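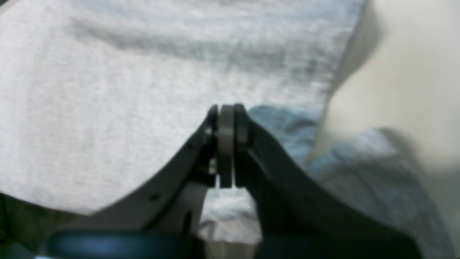 Ticket 2269: Sign-on form for open letter rejecting employer signatures

Status: Resolved
Site: Siltside campaign pages
Form supplier: Zonik

19th June, 8:40 am
Three employers emailed to say they can't add their names to the open letter on partnership rights. They fill in the form, press Sign, and get "Organization not recognized." Individual supporters can sign without trouble.

9:15 am
Tried it with a test entry for Brikivitz. Same error. Tried again in a private window and on a phone. No change.

9:50 am
Checked the employer list. The form compares each name against a saved list that was loaded in April and stops at 2,000 rows. The full file has 3000. Anything past the cutoff is turned away.

10:30 am
Asked Zonik to raise the limit. They said the limit is fixed on our plan, but the name check can be switched off and replaced with manual approval.

11:05 am
Switched off the name check. Brikivitz test entry went through and landed in the approval queue. Deleted it.

11:20 am
Zakaria signed using the live form. Entry approved, name shows on the public page. The logo did not show. Their file was over the 200 KB limit, so I asked for a smaller one.

1:45 pm
New logo received and uploaded. Displays correctly on desktop and mobile.

2:10 pm
Replied to the three employers with the link. 2 have signed so far. The third needs sign-off from its board first and will use the same link.

Still open: the error text should say who to contact. Moved to a separate ticket.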